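How to Clear and Reset a Shared Worktable

Posted by Imad Smadi, 28 Jul 2025

A table that gets used for everything collects everything. Ours at Flellside is used for small repairs, for packing and for lunch, so plates end up next to screwdrivers and no one can find a pen. The method below takes one person a short while at the end of the day. It works on any flat table pushed up against a wall.

What you need

A damp cloth and a dry one
Two or three cups or pen holders that stand up by themselves
A tray or a shallow box for things that belong in another room
A bag for trash

Step 1. Take off what doesn't live there

Go around the table once with the tray and pick up only the things that belong somewhere else. Mail, chargers, jackets and food all go. Do not stop to put each thing away as you find it. Fill the tray, set it by the door, and come back to it at the end.

Throw out scraps as you go. Keep offcuts of foam and cardboard if they are bigger than your hand. Smaller ones never get used.

Step 2. Pull the rest to one side

Slide everything that remains to one half of the table and wipe the empty half. Use the damp cloth first and then the dry one. If your table is made of two sections, run a folded corner of the cloth along the join, where crumbs and metal filings settle. Then move everything over and wipe the other half.

Step 3. Sort the upright things

Tools with handles go in one cup and things that write go in another. Mixing them is how pens get cracked and how screwdriver tips get ink on them. Put the tools in tip down, handles up, with the longest at the back. A heavy cup is better than a light one, and a dark one hides marks.

If a cup is so full that you have to pull out three things to get one, split it. We bought a Girna desk organizer with small compartments in February and stopped using it. The compartments were too narrow for anything but pencils, and plain cups have done the job since.

Step 4. Give the back edge to the small stuff

The strip along the wall is the part of the table you reach for least while working. Line up the tool cup and the other small items there, one row deep. Leave the front clear — that is where your forearms go.

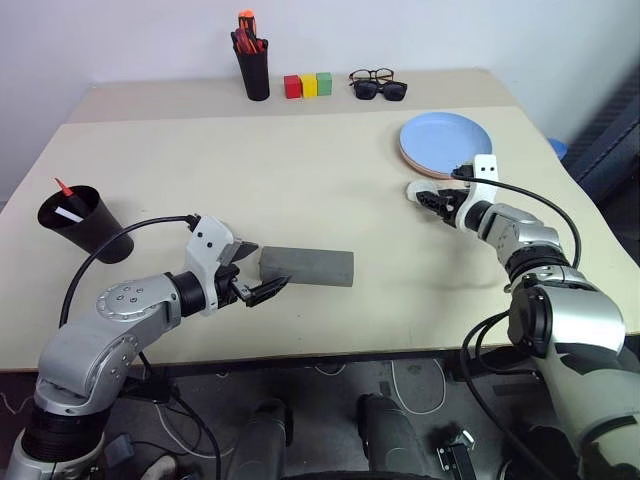
Blocks and other bulky pieces can stay on the main part of the table if you will need them again the next morning. Lay them flat and keep them back from the front edge. Otherwise they go in the box under the table.

Step 5. Deal with the plates

Stack plates by size, larger ones at the bottom, and keep them to one side, well away from the tools. If they have been used, take the whole stack to the sink now. Clean plates can wait on the table until the cupboard is free, but don't put anything on top of them. Cups for drinking go with the plates. Do not use the same kind of cup for pens and for coffee.

Step 6. Empty the tray

Carry the tray through the house or building and put things back. Anything without a home goes in a box marked with the date. At our other room in Skostville we open that box once a month and throw out whatever is still in it.

Notes

For sticky spots from tape or labels, a little cooking oil on a dry cloth will loosen the glue. Wash it off with dish soap afterward. Azar cleaning spray also works but left a dull patch on one of our tables, so test it on the underside first.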